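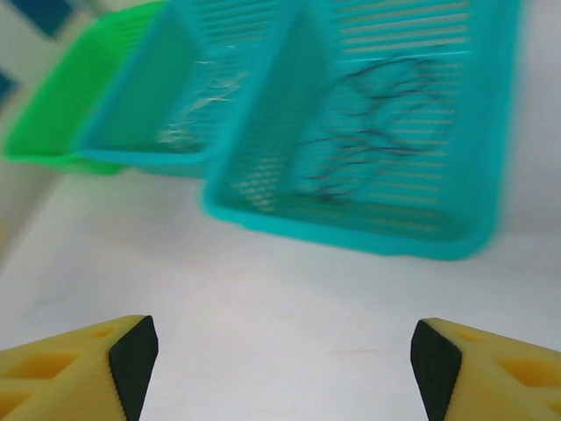
Green one, teal one and the big one, on the white table

Sorting the craft room by project instead of by material — converts?

tansybobbin
Right, I've finally done it. For years I kept everything by type: all the yarn together, all the fabric together, all the needles in a tin. It looked lovely and I never finished anything. Last month I pulled the lot out and gave every project its own plastic basket. Pattern, yarn, needles, the daft little stitch markers, everything in one place. I've finished two cardigans and a cushion since! Two! One of them was the Tullismont yoke that had been sleeping at the bottom of a drawer since before I moved house.
Has anyone else switched over? I'm so pleased with it I want to do the kitchen next.

moss_and_purl
Congratulations on the Tullismont, that colourwork is a beast. I tried project baskets and went back within a fortnight. I've got one pair of 4 mm circulars I like and they were always in the wrong basket. How are you getting round that?

tansybobbin
I bought a second pair, ha. But mostly I only let myself have three things on the go, so there's less to fight over.

hexiequeen
Quilter here, so take this with a pinch of salt, but by project doesn't work for scraps at all. I've got 83 different prints in my stash and any of them could go in any quilt. If I split them up I'd forget what I own. Colour order on open shelves, every time.

Dunlin
Agree with hexiequeen on fabric, disagree on yarn. Yarn wants to be with its pattern. I had 16 balls of Skirka aran put by for a blanket and "borrowed" from it for hats until there wasn't a blanket left in it. The shade's been discontinued and I'm still sore about it.

hexiequeen
Surely that's a willpower problem and not a storage one :)

Dunlin
Could be both!

petrolblue
Do you lot not worry about moths with open baskets? Anything wool in my house goes in a zip bag first, then in the basket. I lost a whole jumper's worth of Gallico merino one June and I've been strict ever since. It was the good stuff, too.

tansybobbin
Oh, good point. Mine's mostly cotton and acrylic at the moment, but the next cardigan is proper wool so I'll bag it. Do you put lavender in as well?

petrolblue
I do, though I think it's the bag doing the work. It smells nice — I'll give it that.

moss_and_purl
Freezer for a few days before anything new comes in. My other half has stopped asking.

gingerloaf
Long-time reader, first post. I do a mix: stash by type in the cupboard, and one basket for whatever I'm working on this week. It lives by the sofa under my Lumenta lamp (best thing I own, I can see black yarn in December). When the project's done the leftovers go back to the cupboard and the basket gets refilled. You get to feel tidy twice.

hexiequeen
Now that I could live with. One basket for the quilt I'm cutting, shelves for the rest.

tansybobbin
gingerloaf, welcome, and that's brilliant! I might pinch it for the embroidery threads, they're the one thing I haven't cracked. I've got 70 skeins on cards and they really don't want splitting up. Does anyone wind theirs on bobbins, or is that a job for people with more patience than me?

Dunlin
Bobbins, with the shade number written on. Stick a film on and it's a lovely evening. Put the kettle on first.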